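From the Ivivine Wiki, the player-run guide to Ivivine
Jump to navigation Jump to search
For the quest of the same name, see Salt and Lanterns (quest).
Fernley Lantern Press
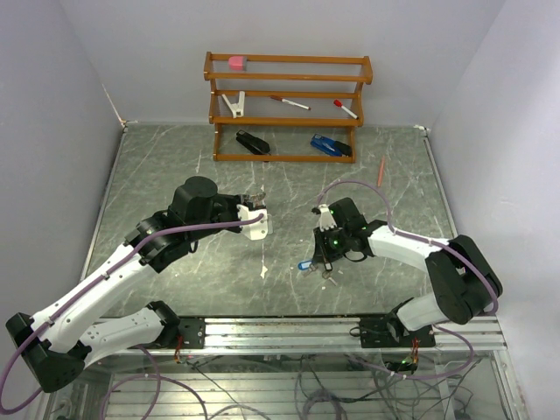

Overview (edit)
The Fernley Lantern Press is a workshop building in Ivivine. Found in the lower yard at Fernley, just past the second gate. Used to press salt wax into lantern blocks, which are then burnt at shrines or sold on. Needs level 54 Chandlery to operate. Boosts work, but only if the boost is still running when the block comes out.

Players can't build their own. There is a second press in Clallstead but it is broken until the end of the Clallstead storyline, and even then it only takes plain wax.

Getting there (edit)
Quickest route is the ferry from Clallstead, then north along the wall. Jõgi players can use the river shortcut (level 70 Rowing). The Fernley waystone lands you on the wrong side of the yard – go round by the tannery, not through the barracks, unless you want the guards on you.

The yard gate is locked at night, in-game time. Anyone already inside stays inside and can keep pressing.

Unlocking (edit)
Talk to the foreman after finishing Salt and Lanterns. He asks for a one-off fee of 2000 pennies. The fee is waived for anyone wearing the full Fernley guild outfit, hat included. Paid per character, not per account.

Using the press (edit)
Put salt wax in the hopper, pick a mould, pull the lever. Moulds are kept in the tool pouch and do not wear out. Each pull makes one block. Holding the lever queues more untill the wax runs out or you move.

Available blocks:
Plain block – level 54, any wax
River block – level 70, needs Jõgi reed ash
Shrine block – level 98, needs shrine oil, untradeable

A failed press gives a cracked block. Cracked blocks can be melted down for part of the wax, or handed in to the foreman for a bit of Fernley favour. Fail rate drops with level. Plain blocks stop cracking altogether at level 70. Shrine blocks can always crack, even at the cap.

Familiars will not carry wax to the hopper. They will carry finished blocks to the bank chest if told to.

Changes (edit)
February update: lever queue added. Before this every block needed its own click.
Hotfix: river blocks no longer vanish if the player's bag is full, they drop on the floor insted.
Reed ash can now be used straight from the ash sack.

Trivia (edit)
The foreman has a different greeting if spoken to while holding a cracked block.
On release the examine text called it a cheese press.

See also (edit)
Salt wax
Clallstead press
Jõgi reed ash
Fernley favour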